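Fandosora Residents' Party welcomes discovery that Tamero Council has a budget

For release: July

The Fandosora Residents' Party notes, with the mild surprise of someone finding money in an old coat, that the Tamero Town Council has located its draft budget. The document went up on the council website at 11:40 at night, under the heading "Parks and Miscellaneous," where anyone wanting to comment on it would naturally look first.

Our members looked there. It took them most of a week, but they did look.

The draft runs to 600 pages and asks residents to approve a new annual service charge of $30 per household. What service the charge pays for is a matter on which the draft is modest. On one page it is for storm drains. On another it is for "resilience." By the appendix it has settled into a line called "other," which has long been the best-funded department in Tamero.

The council says the public has been consulted. We have looked into this as well. The consultation consisted of an online form that closed at noon on the day after it opened, and a drop-in session at the Zakia Street annex, held while the annex was locked for floor work. The council has since described turnout at the session as "in line with expectations," and for once we have no quarrel with its figures.

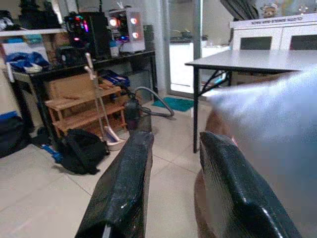 Schwerdtfeger wrote to us to say that thirty dollars is hardly worth a fuss, that the drains on the east side have needed doing since before the last council, and that a party with only two seats might pick its fights more carefully. We are grateful for the letter and agree with most of it. The drains do need doing. We voted for the drains. We voted for them again last year, when they were in the capital plan, and we would like to know where they went when they left it.

As for picking fights, two seats is what the voters gave us, and we intend to get full use out of both.

Our objection to the charge is a simple one. A household in a studio apartment will pay $30. So will the largest property in Tamero, which has its own pond and presumably some views on drainage. The council's working group was asked to look at a sliding scale and reported back that a sliding scale would be "administratively complex." This is the same council that operates four different colors of parking permit for one parking lot.

The Fandosora Residents' Party has therefore submitted an amendment. It would:

Put the drains back in the capital plan, under the word "drains."

Exempt small households on low incomes from any flat charge.

Require that consultation periods last at least 30 days, including some hours when people are awake.

Require a short summary of every budget, in everyday English, with page numbers that go in order.

We have also collected more than 1000 signatures from residents who would like a second public hearing before the vote. The clerk's office accepted the petition, stamped it, and then asked whether we could supply it in a different font. We have done so. We look forward to hearing about the margins.

In fairness to the majority group, it has offered to meet us. The offer came with a proposed agenda, on which our amendment appears after the election of a chair, the approval of the previous agenda, and a presentation on the town's new logo. We have accepted. The logo, we understand, cost more than the consultation - though that was never going to be hard.
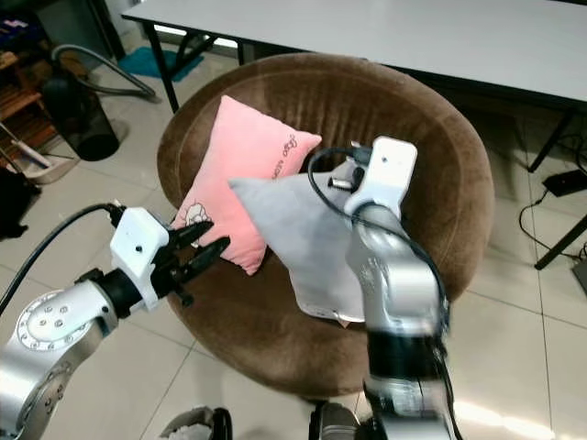

A comfortable seat for two cushions.

The party's position on the rest of the budget is less dramatic than some might hope. We support the extra library hours and the repairs to the footbridge. We can live with the new benches. We do not support the "civic engagement reserve," a sum set aside to encourage residents to take part in local decisions, the details of which are confidential.

The budget comes before the full council later this month. The session starts at 7 p.m. and public comment is scheduled for the end, after the closed portion. Residents who wish to speak must sign up with the clerk by noon on the day, in person or by phone. The council's email sign-up page is currently sending people to the skating rink.

Anyone who would like help finding the relevant pages can contact the party office, where we now keep an index. It was put together by our own members over several long evenings, and the council has already asked for a copy. We have sent one, free of charge.

Issued by the Fandosora Residents' Party press office, Tamero. Copies of the amendment and the petition text are available on request.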